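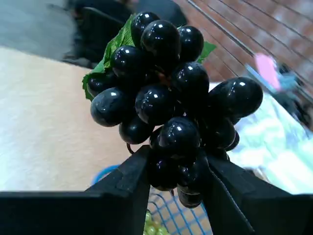 Bunch of artificial grapes, dark, with a glossy finish

Trirneo Meeting Sketch Kit
by Wosadent

Item: Trirneo full kit
Availability: In stock
Last updated 9/11/20

The Trirneo kit is a set of paper, cards and markers for people who draw while they talk. It is used in planning meetings, training sessions and classrooms where a group needs to see an idea on the wall while they work on it. You do not need to be able to draw. Most of what goes on the sheets is boxes, arrows, stick people and short words.

What's in the box

Wall pad, 100 sheets
Picture cards, deck of 128
Chisel tip markers, black, 2
Colored markers, 3 (red, blue, green)
Roll of low-tack tape
Printed starter guide
Carrying tube with shoulder strap

Wall pad

The sheets are plain white on the front and have a light gray grid on the back. The grid is dark enough to follow when you stand at the wall and too faint to show up in most phone photos. Sheets tear off at a perforated line along the top. The paper is heavy enough that our markers do not bleed through, but we can't promise the same for other brands. Try a corner first if you are hanging sheets on a painted wall.

Picture cards

Each card has one simple line drawing on the front and a blank back. The drawings cover everyday things such as a door, a bridge, a ladder, a clock and a crowd. Hand them out at the start of a meeting and ask each person to pick the one that looks most like the problem they are dealing with, then say why. The Bedoya layout in the starter guide shows how to sort the chosen cards into columns and turn them into a single chart.

Write on the backs with pencil if you want to reuse them. Marker will not come off.

Markers

Water-based ink with very little smell. The chisel tip gives a thick line on the broad side for headings and a thin line on the corner for notes. Store them flat with the caps on. Refill ink is sold separately in all colors.

Starter guide

The guide covers basic shapes, lettering that can be read from the back of a room, and several chart layouts with instructions. It also has a section on taking notes in pictures while another person is speaking. The text was revised in May and older kits may have the earlier version. The layouts are the same in both.

Which kit do I need?

The full kit on this page is meant for groups. If you give talks on your own and only want to plan them out, the Wullis desk pad is smaller and costs less. It uses the same grid but has no cards. Wullis sheets do not fit the Trirneo carrying tube.

Common questions

Can I buy the pad by itself?
Yes. Refill pads are listed under Paper.

Does the tape leave marks?
It comes off clean from glass, metal and whiteboard. Take it down the same day on wallpaper.

Can the cards be used for remote meetings?
The cards come in print only. Many customers hold them up to the camera, and the lines are thick enough for that.

Shipping and returns

The kit ships in one carton. Unopened kits can be returned for a refund. Opened wall pads and used markers cannot be returned unless they arrived damaged.

Related items: Trirneo refill pad, Trirneo marker set, Wullis desk pad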